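Notes from the kitchen task, week 6

The student robotics club I help out with picked manipulation for this term. The build teams are doing line followers again. My group has one arm, one toy kitchen and a deadline in May.

The task, as the Ilidura rules give it, is pick and place at child scale. The arm has to take a pot from the sink to a burner, then put it back. A run counts if the pot ends up on its base inside the burner ring and nothing else on the counter has been knocked over. Teleoperated demonstrations are allowed for training. The scored runs have to be autonomous.

We named the policy code Keltent. The older scripted version is called Isar and still lives in the repo, mainly as a baseline. Isar goes to fixed joint angles and closes the gripper. It does well until someone bumps the table, and then every waypoint is off by the same amount and it grabs air.

Most of Tuesday evening went into the wrist view. Keltent takes 2 image streams, one from the side and one looking past the gripper. The side stream is fine. The wrist stream falls apart whenever the arm swings quickly, and the backsplash makes it worse. Any small triangle looks much like its neighbor once it has been dragged across a few dozen pixels.

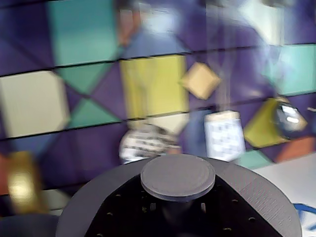 Wrist view in mid-swing. The tile pattern smears along with everything in front of it.

I had been treating this as a training problem and adding blur augmentation. It helped a little. The better fix was boring: shorter exposure, more light on the counter, and a lower speed cap on the base joint. With the cap in place a full run takes longer, but the rules don't score time unless there is a tie.

We also went through the demonstrations and threw some out. We had recorded 151 episodes. A good number had long pauses at the start, where the operator was getting settled, and the policy had picked those up faithfully. It would sit still for several seconds before doing anything. Trimming the idle frames off the front removed most of that. What remains is a short hesitation above the sink, and I think that one comes from the operators too, because everyone slows down there.

The burner end has its own trouble. The gripper blocks the side view of the ring just when the policy most needs it, so placement depends on what the wrist stream can still see.

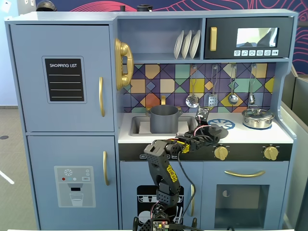
Side view with the gripper over by the left burner.

Our answer for now is to have operators approach higher and come down later. It makes the demonstrations look stiff. It also keeps the ring in view for more of the approach, and the new episodes train to a lower validation loss after 4,000 steps than the old ones did. Validation loss is a poor guide to whether a pot lands flat, so I'm not reading much into it until we have proper trials.

Cable routing took up the rest of the session. The loop on the right side of the arm has to be long enough for full reach and short enough that it doesn't snag on the cabinet handles. We tried it tight first and the elbow servo started reporting overload near the end of its travel. Slack went back in. If you are wiring a small arm, move it through its whole range by hand with the power off before you tie anything down. I knew this and skipped it.

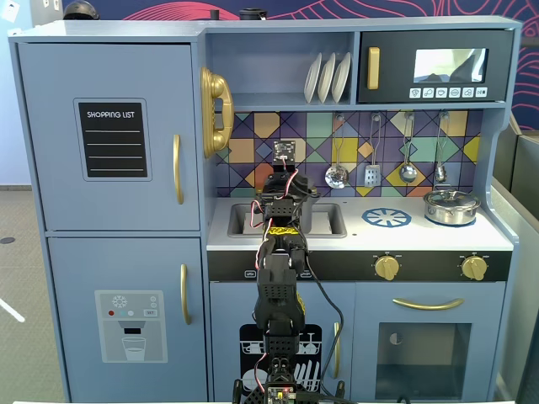

The sink side is where I want more data. The rim is low, the pot handles stick out to both sides, and a small error in yaw means one finger comes down on a handle. Isar got around this by assuming the pot was always turned the same way. The rules say the judges set the angle, so that assumption has to go. For the next batch we'll turn the pot a little between episodes and write the angle in the log, which we should have been doing from the start.

Other items, mostly so I can find them later:

The Haslinger power supply is fine. The voltage drop was a bad crimp on our side.

Servo IDs are now in the README. Please stop renumbering them.

Calibration goes stale if the arm base is unclamped, even if it goes back on the same marks. Rerun it. It takes a couple of minutes.

Next session is data collection only, no code changes. After that we freeze the dataset and train on it overnight, then run Isar and Keltent on the same set of starting angles and compare.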